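Notes on Replacing a Kitchen Countertop in an Older House

The decision to replace the countertops at our house in Granham was made after considerable delay. The existing surface had been in service longer than any other part of the kitchen, and the seam beside the sink had opened to the point where repair was no longer sensible. The present post sets out how the work was planned and paid for, in the hope that other homeowners in the area may find it useful.

The first matter was measurement. Houses on our street were built without much regard for right angles, and the rear wall of the kitchen is out of true along its whole length. Two suppliers were prepared to quote from a drawing. The third, Cumetti, declined to quote until a template had been made on site. That visit carried a charge of $200, credited against the final invoice, and it is the reason Cumetti was given the order.

The second matter was material. Granite, quartz and marble were all considered. Marble is the softest of the three and is marked by lemon juice, vinegar and wine. It is also pleasant to work pastry on, and pastry is made in this house most weekends. The fabricator's advice was to accept a honed finish, on which small marks are less apparent than on a polished one, and to seal the surface on a regular schedule. This advice was followed.

Consideration was also given to color. A pale stone with some movement in it will sit comfortably beside gray cabinets, and it holds its own against a strong wall color. Samples should be viewed in the room where they will be used, in the morning and again under the evening lights. A sample that appeared white in the showroom looked distinctly blue in our kitchen and was returned.

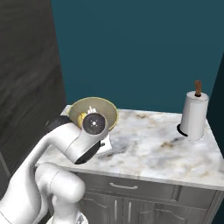
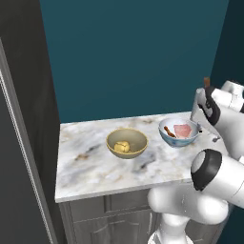

Stelmakh House & Home Circle - Kitchens and Interiors

The total cost of the slab, cutting, delivery and fitting was $1,867 after the template credit. The figure does not include plumbing. Disconnecting and reconnecting the sink was arranged separately, and readers are advised to ask at the outset whether a quotation covers it. Ours did not, and the wording was not clear on the point.

Fabrication took 9 days from approval of the template. Fitting was completed in a single morning. The old counter was removed first, after which the base cabinets were leveled with shims. This step took longer than the placing of the stone itself. A short section of backsplash tile was lost during removal and has yet to be replaced - a matching tile has been located but is sold only by the case.

With regard to sealing, the product used was Sustodeo, applied with a cotton cloth in two thin coats. The kitchen was kept out of use overnight. A second treatment is planned for April, and the condition of the surface near the stove will be reviewed at that time.

Daily care is simple. Warm water and a mild soap are sufficient, and spills are wiped up promptly. Trivets are kept in the drawer next to the stove. Cutting is done on a board at all times, a rule which has so far been observed by most members of the household.

A later post will deal with the pantry shelving, for which 8 brackets are still on order.

Contact | Copyright February 2021 Stelmakh House & Home Circle | Back to top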